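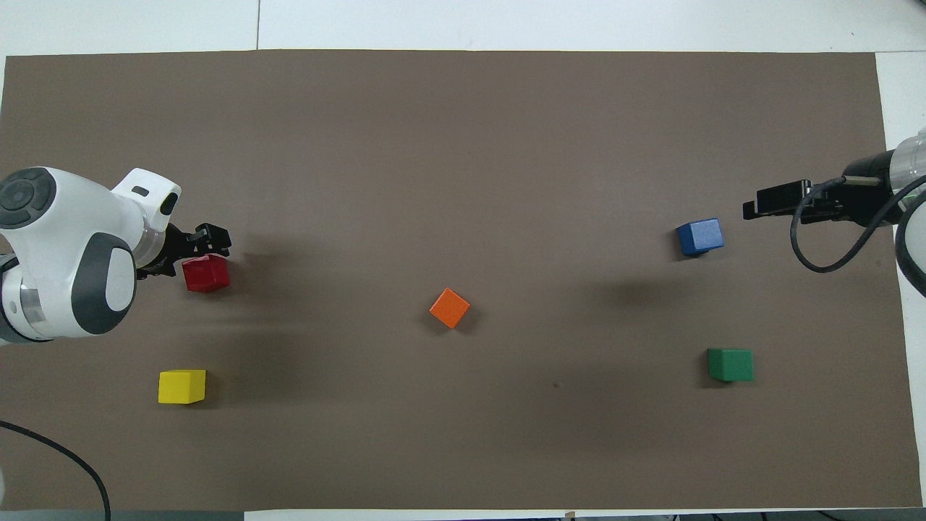
Five cubes on the brown paper, left arm down by the red one.

3rd February

Long day, good day, sore neck. I want to get this down before I forget which number goes with which idea, because my notebook from September is proof that I will.

So the thing I've been chewing on for weeks is whether the two arms need to be told who takes which cube. Up to now we've had a fixed rule in the training runs: the left arm gets anything left of the middle, the right arm gets the rest, and the orange one in the center goes to whoever is free. It's tidy, but it's also a rule I made up on a bus, and I never liked that the policy was being graded on how well it obeyed me.

Today I ran the version without the rule. Same demonstrations, all 1229 of them, same everything, except the assignment labels are stripped out and the model has to work it out from the camera view and the joint positions. I'm calling it Silow for now (the old one with the rule is Prastura, and yes, I picked both names off a map while waiting for a build to finish).

We did 100 trials. Cubes scattered by hand on the paper, then both arms go. A trial counts if every cube gets picked up and put down in the target area with no contact between the arms and no cube leaving the paper. Silow got 94! I had to get up and walk down the hall and back. I'd have been happy with a tie, and Prastura's score on the same layouts was lower, though I'm not writing that one here until I've rechecked two of the logs.

The failures are the part I'll be lying awake over. Five of them were all the same kind - both arms start toward the middle cube, both hesitate, and then they sit there being polite at each other until the timer runs out. The leftover one was a plain dropped green cube, which I can live with. The standoff bothers me more. With the labels in, it can't happen, so I've traded a dumb rule for a shy pair of robots.

My guess is that it comes from the demonstrations. When I was teleoperating I'd slow down near the center out of habit, so there's a lot of dithering in the data right where I need a decision. I could cut those stretches out, or I could record a small extra set where one side commits hard and early. I'm leaning toward the second because cutting always seems to break something three weeks later. Also, I kind of enjoy the driving.

The paper has helped, by the way. The bare white table was giving us glare in the wrist views and the yellow cube kept washing out. Need to order another roll before this one gets too scuffed.

Things for tomorrow: recheck the two logs, rerun the five standoff layouts with a different seed, and write back to the folks at Akyol about the gripper pads. I also promised a one-page summary for the Prosedholm workshop and have written the title and nothing else. The title is too long.

Dinner was crackers. Going to bed.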